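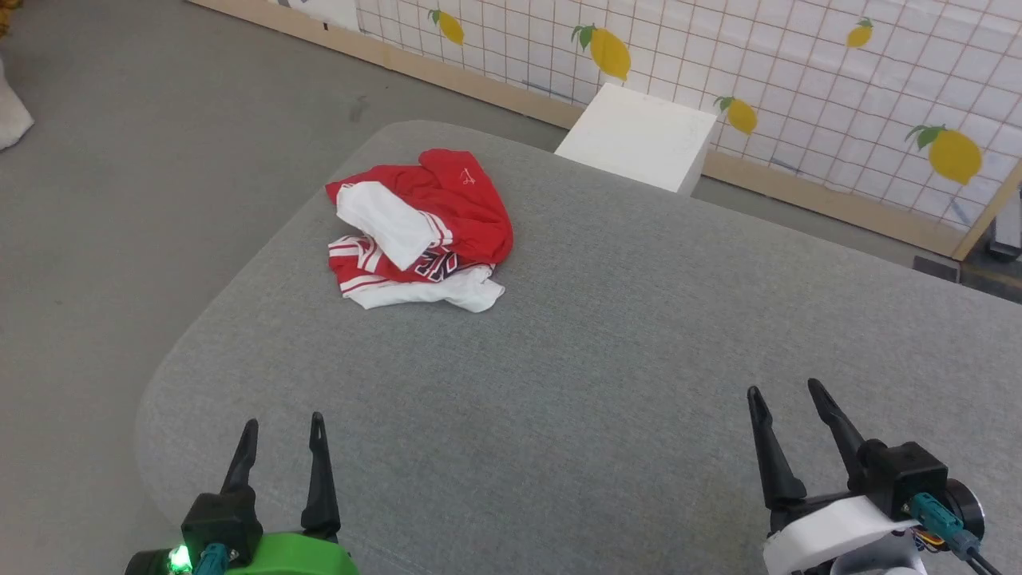

Revised Flonik panel van goes on order in Estavholm

12 September 2019

Ojo has opened its order book for the revised Flonik, the mid-size panel van built by Tretaneo. The changes cover the rear suspension, the load floor, the cab partition and the electrical supply for body equipment. The engine and six-speed manual gearbox carry over from the outgoing model. Orders already placed for the earlier version will be built to the earlier specification unless the customer asks for a change in writing before the build slot is confirmed.

Wheelbase is unchanged at 2,947 mm. Maximum payload on the standard-roof van is now 1,337 kg, measured with a driver, a full fuel tank and no optional equipment. The gain comes from a single-leaf rear spring in composite material, which replaces the two-leaf steel pack, and from a lighter partition. Gross vehicle weight stays the same, so the van remains in its present license and inspection class.

"Payload is quoted for the base van, and most of our customers don't run the base van," said Nnamdi Nwosu, commercial vehicle manager at Ojo. "A roof rack, a tow bar and a second battery all come off that figure. We will put the van on the scale after fitting and give the customer the printed weight."

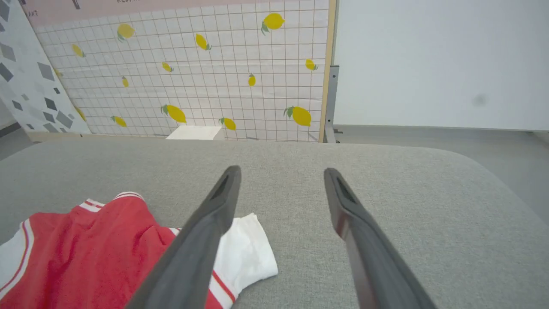 Gripper fingers above light gray upholstery.

The load floor has been re-drilled. The tie-down rings are now recessed into the floor instead of standing above it, and the mounting points along the side walls follow a regular pitch from the partition to the rear doors. Racking made for the earlier Flonik will fit at the front and center positions. At the rear wheel arch it needs an adapter plate, ordered separately from the parts counter. Racking suppliers have been sent the new drilling pattern.

A fused take-off for body equipment has been moved from under the passenger seat to the base of the driver's seat. It has two outputs: one live at all times, one switched with the ignition. Tail lifts and refrigeration units must still be wired direct to the battery through their own breaker. Tretaneo will not accept warranty claims on the body controller where such equipment has been connected to the take-off.
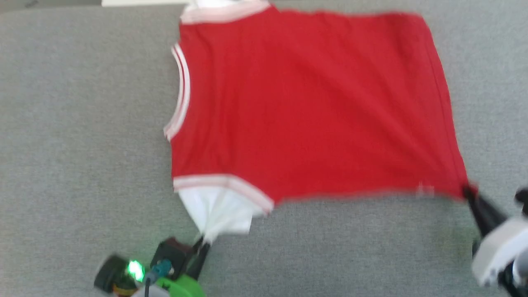
Ojo Fleet and Commercial Vehicle Department, Estavholm

Service intervals are not altered. The composite spring is inspected visually at each scheduled service and has no lubrication point. It must not be drilled, heated or clamped, and workshops that fit load-assist bellows should wait for the approved bracket, expected next June. Steel springs remain available as a no-cost option for vans that work on unpaved roads or carry a fixed load near the limit. Vans so ordered have a lower payload, which is shown on the certification plate.

Elis Wogan, who runs the department's workshop, said technicians had completed the manufacturer's course on the new parts. "The spring change is straightforward. The wiring is where we expect questions, particularly from owners moving equipment across from an older van. Bring the old diagram if you have it."

The cab partition is available in solid or half-glazed form. Both use the same fixings, and a van can be converted later without cutting. A ladder-frame partition is no longer listed. The passenger seat folds flat on all versions except the dual-seat bench, where only the center section folds.

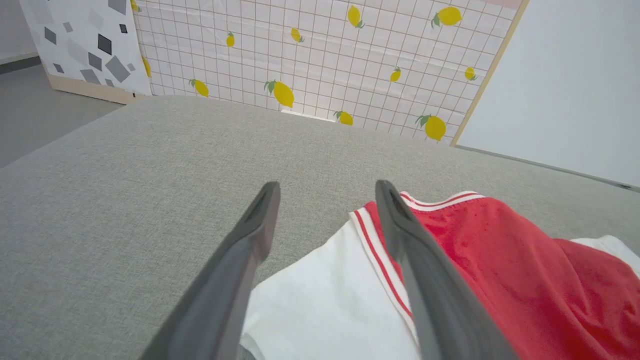
Gripper fingers and woven gray upholstery.

Standard equipment on the entry version now includes a reversing sensor, side rubbing strips and a full-size spare wheel. Air conditioning remains optional. The rear doors open to the side walls on all versions, and a tailgate can be specified only with the standard roof.

Fleet customers with open contracts will be contacted by Ngozi Yusuf, contracts coordinator, with a revised specification sheet. Lease rates agreed before the change apply to the end of the current term. Build slots are allocated in order of deposit, and vans with factory-fitted partitions are scheduled ahead of those going to an outside body shop.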